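Setting up a cold drinks table

Start with the surface. Wipe the table with a damp cloth and a drop of dish soap, then go over it again with plain water and dry it. Soap film shows up as dull streaks on a dark top once anything cold sits on it.

Citrus

Wash lemons, limes and oranges before cutting, even if you only want the juice. Scrub under running water for a few seconds and dry them. Slice crosswise, about as thick as a pencil, and throw out the two end pieces. One lemon gives enough slices for six glasses if you halve them. Cut the first few and leave the rest whole next to the board — a whole lemon keeps for hours on the table, and cut ones dry out at the edges.

Plastic knives are fine for soft fruit and safe for kids who want to help. They slip on a cold lime, so use a steel blade for those. Roll the fruit under your palm first if you plan to squeeze it.

Ice

Fill the ice bowl last. A thick-walled bowl holds its cold better than a thin one, and 12 minutes in the freezer beforehand helps. Use a scoop, never a glass. If a glass chips in the ice you have to dump all of it and wash the bowl. Pour off meltwater when it reaches the bottom layer of cubes.

Boards, bowls and trays

Keep one board for fruit and drinks and a different one for onions and garlic. Wood and bamboo both hold smells. Rub the board with coarse salt and half a lemon, wait a few minutes, rinse, and stand it on edge to dry. Oil it every June and again in winter.

Leave one bowl empty for peels and seeds. A tray is handy for finished glasses, and a folded cloth should stay within reach for drips. Nikau Doolan wrote in from Sumness to say he puts a second cloth under the cutting board so it won't slide, and that works well.

Put the things you use together next to each other: board by the fruit, scoop with the ice. Leave some bare table to work on.
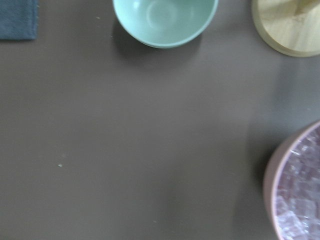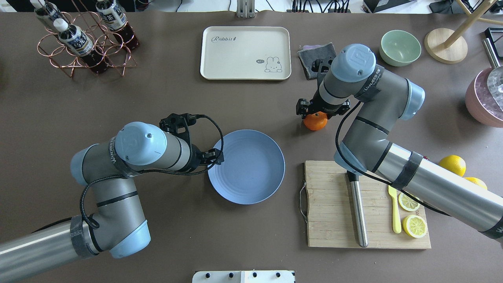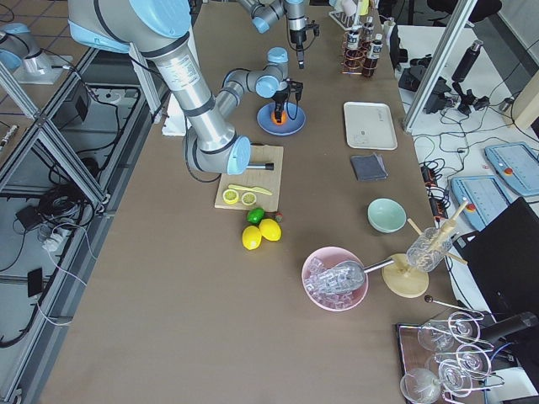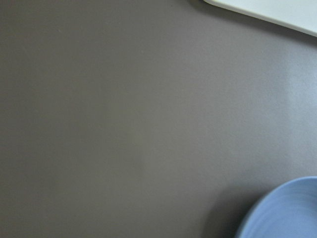
How far ahead can I slice the lemons?

Up to a day, if they go in a lidded container in the fridge with a damp paper towel over the top. After that the flesh turns mushy and the rind gets bitter.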